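Delari opens its packing lab to visitors

Delari opened its robot packing lab to the public for one afternoon in February, and 300 people signed up. Visitors went through in groups of 15, starting at 2 p.m.

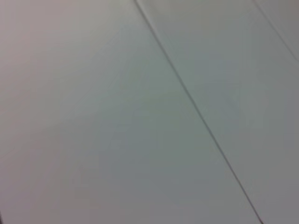 Two arms, one bag

Most of the time went to a two-armed station working with zip-top bags on a white table. Marcelle Hervieu, who runs the lab, took questions while the arms worked – mainly about speed and cost.

"Soft plastic is still hard for us," Hervieu said. "A box keeps its shape. A bag doesn't."

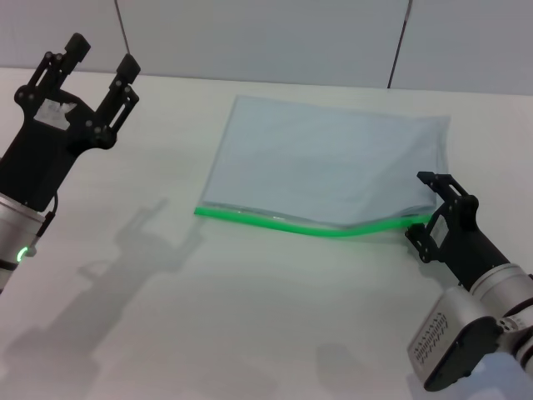

She said the lab has spent two years on bags and film, with parts supplied by Onier. A trial at the Sutidum warehouse is planned for the summer. Packaging firm Ait Ali also sent staff to the event.

Delari expects to hold another open day in the fall – sign-up will be through its website.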